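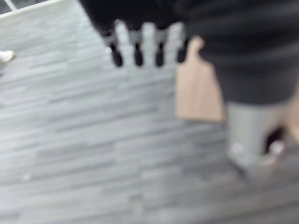 Step 1: Clear the room and give the floor a proper sweep

I know, I know, you want to get to the squeaky board. But grey laminate hides grit brilliantly, and anything left on top gets ground in the moment you kneel on it. I sweep along the planks first, then hoover with the brush head on (never the spinning one, it scratches).

Step 2: Find the squeak

Walk slowly, heel to toe, in socks. When you hear it, rock your weight back and forth and stick a bit of masking tape on the spot. Then carry on, as there's usually another one! Ours in Brurville were worst in November, when the heating had just gone on and everything was shrinking.

Step 3: Try powder before anything else

Sprinkle talc over the joint, work it in with a soft dry paintbrush and walk on it for a minute or two. Wipe off what's left with a dry cloth. It sounds daft but it cured most of my hallway. Careful though, talc on laminate is very slippery until it's all up.

Step 4: Check the gap at the wall

If it still creaks, ease off a length of skirting or beading near the noisy bit. The floor needs room to move, and if a plank is jammed tight against the wall it'll complain for ever. Stellan Aasen, who lent me his multi-tool for this, trimmed 300 mm of plank edge in our back bedroom and the noise went the same afternoon. Check your maker's instructions for the gap they want.

Step 5: Leave it alone for a bit

Put the skirting back, fixing it to the wall and not to the floor, and give it 96 hours of normal walking about before you decide whether it's worked. If it still squeaks after that, the trouble is probably underneath, and you'll need to lift a few rows and look for a dip.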